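Countertop

A countertop, also called a counter, benchtop or worktop, is a raised, flat, horizontal surface built for work in kitchens, bathrooms, workshops and shops. It is usually carried by cabinets and set at a height that suits the person standing at it. The word is also used for the slab itself before it is installed.

History

Early kitchens had few fixed surfaces. Food was prepared on freestanding tables, which were moved or cleared when the room was needed for something else. Dry sinks and cupboards with a working ledge came later. Continuous counters spread with the fitted kitchen in the twentieth century, when base cabinets began to be made in matching sizes and a single top could be laid across several of them.

Materials

Natural stone is cut from quarried blocks into slabs, then polished or honed. Granite is hard and resists scratches. Marble is softer and is made up mostly of calcite, so lemon juice, vinegar and wine will etch it. Bakers have long favored it for rolling pastry because it stays cool to the touch. Soapstone is softer still but is not harmed by acids, and for that reason it was widely used in school laboratories.

Wood tops are made from strips glued side by side, with either the long grain or the end grain facing up. They can be sanded and oiled again when worn. Standing water near a sink is the usual cause of damage.

Laminate consists of layers of paper and resin pressed together and bonded to a board core. It is light and low in cost. Burns and deep cuts cannot be repaired, and swelling may occur where water reaches the core through a seam.

Engineered stone is made of crushed quartz held in resin. Cutting it dry releases fine silica dust, which can cause serious lung disease in workers. Wet cutting and extraction are used to reduce exposure. 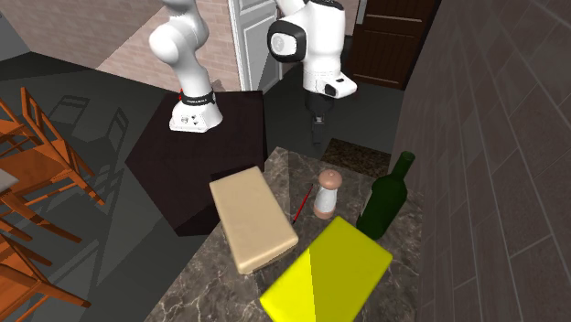
Edges and joints

The front edge may be left square, slightly eased, beveled or rounded over. A full rounded edge is known as a bullnose. Tops that run around a corner are normally made in two or more pieces, joined with a butt or miter seam and filled with tinted epoxy or a similar adhesive. Fabricators try to keep seams away from sink cutouts, where the slab is weakest.

Care

Stone tops are washed with mild soap and water. Marble and other porous stones are commonly treated with a penetrating sealer, which slows staining but does not stop etching. Light etch marks on polished marble can sometimes be removed with a polishing powder. Larger areas need to be ground and polished again.

See also

Backsplash
Butcher block
Kitchen cabinet
Terrazzo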